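3.2 Listing texts and guest expectations

The second part of the study looked at how holiday rentals are worded and whether guests felt the wording matched their stay. We collected 100 listings from two booking sites, Grista and Sonside, all for apartments in the coastal district of Gagnon. Listings with fewer than two paragraphs of text were left out. Each remaining text was coded for mentions of view, distance to the beach, noise and public space nearby. Kirsten Boychuk did the first round of coding in October, and a second reader checked it.

View was the most common theme by a wide margin. Hosts wrote about balconies, sunrises and open water, often in the first sentence. The surroundings on the land side got much less attention. Only 19 listings said anything about the street, square or buildings next to the property, and most of those gave it a single line. 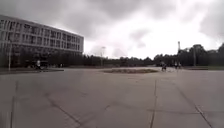 Figure 2. Paved plaza and multi-story building under an overcast sky.

Guests answered a short survey after checkout. We asked them to name one thing the listing should have mentioned. Of the 27 who gave a usable answer, most named something outside the apartment — parking, street noise, or the walk to the nearest shop. Complaints about the view itself were rare, even among guests who had bad weather for the whole stay.

Answers from Ustosia, the smaller resort used in the pilot, followed the same pattern, but the group there was too small to compare directly. We return to the pilot data in Section 4, where length of stay is also taken into account.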